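Home | Kitchen | Laundry | Floors | Ask Us

Filed under: Cleaning & Upkeep

How to Get Candle Wax Off a Table

By Halima Rugemalira

Every November I buy candles, and every November I learn again that wax goes where it likes. My last offender was a two-wick monster called Bruvside, which smelled like a rich uncle's coat and dripped like a tap.

First, leave it alone. Warm wax smears, and a small drip becomes a large one with your thumbprint in it. Wait until it has gone hard and cloudy. If you are impatient, hold a bag of ice on it for a couple of minutes, with a dry cloth between the bag and the wood.

Next, lift the wax with the edge of an old plastic card. My Mallmont gym card has removed more wax than it ever did weight. Keep it nearly flat and push along the grain. Don't use a knife, however sure of yourself you feel.

You will be left with a greasy film. Set a hair dryer on low, warm the spot briefly, and blot with plain white tissue. Colored napkins may leave you with a second stain to read about. Fold to a clean bit each time, and stop when the tissue comes up clean.

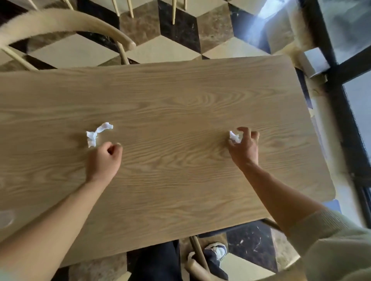
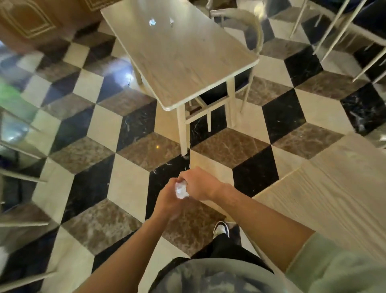 White tissue, crumpled by hand.

Finish with a barely damp cloth and one drop of dish soap, then dry the wood right away. A dull patch usually wants a little furniture polish. Test it underneath first, where only the dog will judge you.

Throw the wax in the trash. It sets in a drain just as well as it sets on a table, and the plumber charged me $109 to explain this.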